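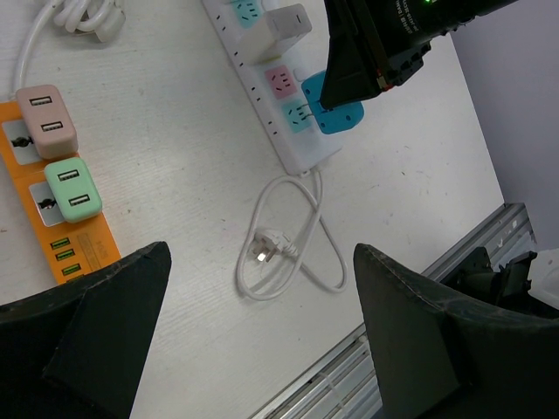 Will my newsletter still go out if I'm asleep? One Sumavine reader asked me that last week, and yes, it will! You set a time in Zurar (mine is 6 am) and off it goes.

How often should a small shop email its customers?
I send 2 a month. I tried 4 and lost a heap of people, so I went back.

How big is your own list?
2552 at the last count, nearly all of them from the sign-up card I leave on the till at Orlandini.

Do I need to pay for Zurar?
Not at first – you get 14 days free, and I'd use every one of them.

Can you write mine for me?
Sorry, I'm full until September, but drop me a line at Dreretti and I'll put you on the waiting list.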